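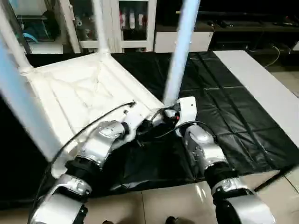
4.2 Setting the rebalancing rule in Plaltaro Portfolio

A rebalancing rule tells Plaltaro when to bring your stock and bond funds back to the weights you selected in section 3. Without a rule, the share of stocks can grow for years after a good market, and the account carries more risk than you planned. 

1. Open Accounts and select the portfolio.
2. Click Targets. The four weights must add up to 100%.
3. In the field Drift Limit, enter 3 for a strict rule or 7 for a relaxed one. The number means percentage points.
4. Under Check Date, choose a month. Most users take December.
5. Click Preview. Plaltaro shows the list of proposed trades – no order is sent yet.
6. Click Save Rule.

Note: Positions under $393 are left out of the preview. You can change this amount in Settings, page 19.

Caution: In a taxable account, selling a fund with a gain can create tax. Read the column Estimated Gain before you approve the trades.

If the preview stays empty, the drift is still inside your limit. For other problems, write to Efren Umali at the Brerness help desk.

Section revised by Rhea Baluyot, Monday, March 8, 2021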